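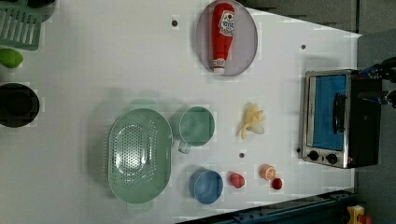
Kitchen items and toy foods on a white tabletop at Cenach School.

About Cenach School

Cenach School is an independent day school in Cumlow for children from kindergarten through fifth grade. The school was started by a group of local families who wanted small classes and a full school day close to home. It is governed by a board of directors and is open to families of every faith and background.

Our Students and Staff

We enroll 54 students. Each classroom has 2 adults, a lead teacher and an assistant teacher, who stay with the same group from September until the end of the school year. Students in the upper grades move to other rooms for music, art and science. Kindergarten students remain in their own classroom for most of the day and join the rest of the school for lunch and assembly.

Our head of school is Torbjørn Skjelbred. Mr. Skjelbred taught third and fourth grade before moving into school leadership, and he continues to teach a weekly writing class to the fifth grade. Parents may reach him through the front office and are welcome to ask for a meeting at any point in the year.

What We Teach

Reading, writing and mathematics are taught every morning. Afternoons are given to science, history, the arts and physical education. In the early grades, a part of each afternoon is kept for play, both indoors and outdoors. Teachers use this time to listen to how children speak with one another, and they include what they hear in the written reports sent home in winter and spring.

All students study a second language beginning in first grade. Homework is light in the lower grades and grows slowly - by fifth grade, students should expect 40 minutes each evening, including reading.

The Mirora Building

Classes are held in the Mirora Building, a former public library with tall windows and a walled garden. The old reading room is now our own library and remains open to families after dismissal. The garden is shared by all grades, and each class looks after one bed.

The School Day

Doors open at 8:00 a.m. and classes begin at 8:20 a.m. Dismissal is at 3:00 p.m. After-school care is offered until 5:30 p.m. for enrolled students, and families may register by the term or by the day.

Admissions

Applications are accepted throughout the year, and places are offered as they become open. Brothers and sisters of current students are considered first. Financial aid is available, and a request for aid has no effect on the admission decision. To arrange a visit, please contact the front office.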